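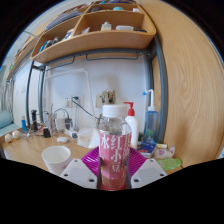
Progress report to the Weltley Fund
Project: Neighborhood Repair and Lending Library, Fomness
Reporting period: October to May
Date: 26 May 2022

Where we are

We have had a wonderful half year! When we last wrote to you the lending library was two shelves and a sign-up sheet, and the repair evenings had happened twice. The shelves now run the full length of the back wall, the sign-up sheet has become a proper catalog, and people come in on repair evenings carrying lamps, toasters, zippers, radios and once a very old sewing machine in a baby stroller.

The library has 390 items on loan or ready to lend. Garden tools go out the most, followed by party things (folding tables, the big coffee urn, bunting) and then ladders. We had expected power drills to be at the top. They do go out, but they come back the next morning, while a hedge trimmer tends to stay away until somebody phones.

Repair evenings

We held 31 repair evenings in this period. Each one has up to 4 repair tables, depending on who can come. Electrical is always the busiest, and the sewing table has built up a real following -- Annatjie Molefe now teaches darning during the quiet first hour, and several of her learners have started taking on simple jobs themselves.

Not everything can be fixed. Cordless vacuums are still our weak spot, mostly because the battery packs are glued shut. We have started keeping a note of what could not be repaired and why, and we would be glad to share it with your other grantees.

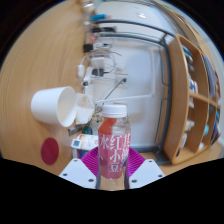
A drink bottle with a white cap and a pinkish-red label.

The catalog

Lindiwe Shezi moved us from the paper sheet to Flako in the winter. It took two long weekends and a great deal of typing, and it was worth every minute of it. Borrowers can see what is in before they walk over, and reminders go out on their own. The one thing we still do by hand is deposits, and we would like to keep it that way for now, as some of our older members prefer cash and a written receipt.

Spending

Shelving came in under budget, and we put the difference toward a second electrical safety tester, as agreed with you by phone. Insurance went up at renewal. Rent is unchanged: the Baldursdóttir building has kept us on the same terms through next year, and we are very thankful for that. The full table of costs is in the attachment.

What comes next

Over the summer we want to open on one weekday morning as well, for parents and people on late shifts. Inês Carrilho is drawing up a rota. We also want to try a bicycle table out in the yard while the weather is good, and Hendrik Fourie has offered his workstand and most of his tools.
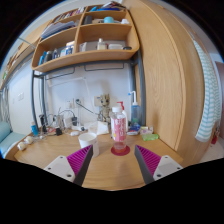

Mariann Veres
Project Coordinator

Two small requests before the next report. Could we move the remaining training money into the bicycle table? The amount would stay the same and only the heading would change. And please come and see us! Any repair evening will do, doors open at six, and if you have a lamp that flickers, bring it along.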